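Borkora Shape Sorting Block, Green
Item 402
Supplied by Vitthorpe Educational

The Borkora sorting block is a one-piece slab with recessed holes in its top surface. It is intended for benchtop use in matching, grasp and orientation tasks. The sides are smooth and the block stands flat with no frame or clamp. Height is 65 mm. Colour is bright green throughout; other colours are made to order with a lead time of 2 weeks.

Hole shapes include hexagon, star, circle, oval, ellipse, rounded square and rectangle, plus a cluster of three small round holes. Loose pieces are catalogued separately under the Deva range.
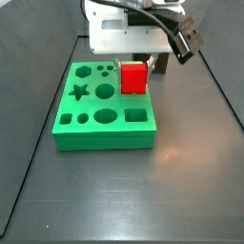 Does the block need to be fixed to the table?

Fixing is optional. On a level surface the block's own weight is enough for normal use. For sloped or polished benches, order the Ostrowski non-slip mat, which is cut to the same footprint as the block.

Care: wipe with a damp cloth and mild detergent. Do not put in a dishwasher. Grit in the recesses can be cleared with a soft brush.

Packing: single blocks ship in a plain carton. School and clinic orders are packed on a shared pallet, maximum 80 blocks. Replacement pieces can be ordered individually by shape and colour.

Trade enquiries: Leopoldo Meléndez, Vitthorpe Educational. Current price list valid from March.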